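Flullum Household Electrical Set
README

Contents of this folder

The Flullum set is a collection of pictures and short text records about the ordinary electrical things people keep around a house: power strips, extension cords, plug-in timers, phone chargers, double adapters and night lights. It was put together for people who write household inventories, moving checklists and item catalogs, and who need plain, consistent names for objects that every store and every family calls something different.

There are 241 items in the current release. Each item has one record and at least one picture. The records are in a single text file, one item per block, with a blank line between blocks. Pictures are kept in folders named after the item group.

Item groups

The set is divided into 6 groups:

strips - power strips and power boards, with or without switches
cords - extension cords with a single outlet
adapters - double adapters, travel adapters, angled adapters
chargers - wall chargers and charging docks
timers - mechanical and digital plug-in timers
lights - night lights and other small lamps that plug straight into an outlet

A few items could sit in two groups. A power strip with built-in charging ports goes in strips. A night light with a timer dial goes in lights. When in doubt we asked which word a person would use if they were looking for it in a drawer, and went with that.

What each record holds

item: a four-digit number, assigned in the order things were entered. Numbers are not reused. The highest number in this release is 2045, because each group starts at its own block of numbers and the blocks were never filled.
group: one of the group names above.
name: the everyday name, in lower case.
other names: anything else people call it, separated by commas.
color: the main color of the body. Cord color is given only when it differs.
outlets top: how many outlets are on the top face.
outlets side: how many outlets are on the side walls, all sides added together.
switches: main, individual, both or none.
light: yes, no or unknown.
plug type: by region, in words.
cord: fixed, detachable or none.
notes: free text, up to 200 characters.

Fields that don't apply are left blank. A blank in "outlets side" means the item isn't the kind of thing that has side outlets. A zero means it could have had them and doesn't. Older records from Nava mixed the two up, and these have been fixed as far as we could find them.

Notes on the strips group

Strips took more work than all the other groups put together, mostly on account of naming. "Power strip" is the name field for everything in the group. "Power board", "multi-plug", "extension block" and "surge protector" go under other names. Please don't enter "surge protector" unless the item is marked as one. Many people use the term for any strip at all, and a buyer or a tenant reading an inventory may take it literally.

Outlets are counted by face. This matters for strips that have outlets along one long side as well as on top, where a single total would hide how the thing can be used. A bulky charger in a top outlet can crowd its neighbors, and someone setting up a desk will want to know if there are side outlets to move it to.

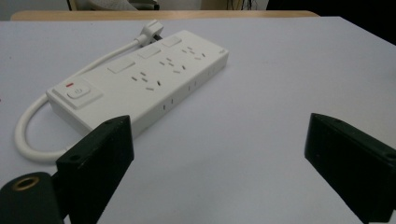 Switches are entered separately from outlets. A main switch or button turns the whole strip on and off. Individual switches belong to one outlet each, or in some designs to a top outlet and the one beside it. We record that the switches are there and leave out which outlets they control, as this can't be told without plugging things in. If a strip has one main button and a row of smaller switches, the entry is "both".

The light field refers to any indicator, wherever it is on the body. Enter "yes" if there is one, lit or unlit. Color goes in notes if it seems useful. Use "unknown" when a small clear spot might be a light and might be a screw cover.

Plug type is entered as Australian/New Zealand, North American, British, European or other. For strips this means the sockets and the plug together. On the few where they differ, put the socket type in the field and the plug type in notes.

Cord length is not recorded. We tried it in the first round and the results were poor - half the cords had been folded up so long that they wouldn't lie straight, and two people measuring the same one came up with different lengths. If you need lengths, measure your own.

Condition

Condition is left out on purpose. The set is about what an item is, and wear changes from one year to the next. The exception is missing parts. A timer without its dial cover or a dock without its cord gets "incomplete" at the start of the notes field.

Nothing in a record should be read as a statement that an item is safe to use. Records don't include load ratings, and none of the items were tested for this set.

Where the items came from

Most came out of homes and two small offices in Cirnberg. The timers and many of the night lights were added later from a closing hardware store in Sistberg, so those groups lean toward older models. The chargers group is the weakest. It's heavy on phone chargers and has very few for laptops.

Known problems

White, off-white and cream are not used consistently in the color field. Treat them as one color when you search.
Some adapters are listed with a cord entry of "fixed" when they have no cord.
The other names field has spelling variants that should be merged, such as "powerboard" and "power board".
A handful of cords have been entered under strips because they end in a block with more than one outlet. We haven't decided where these belong.

Changes in the May release

Split the old outlets field into top and side.
Added the light field.
Removed duplicate entries from lights.
Moved all travel adapters from chargers to adapters.

Corrections

Send the item number, the field and what it should say. One correction per line is easiest to work with. For new items, fill in a full record and leave the item number blank; it gets assigned when the record is added.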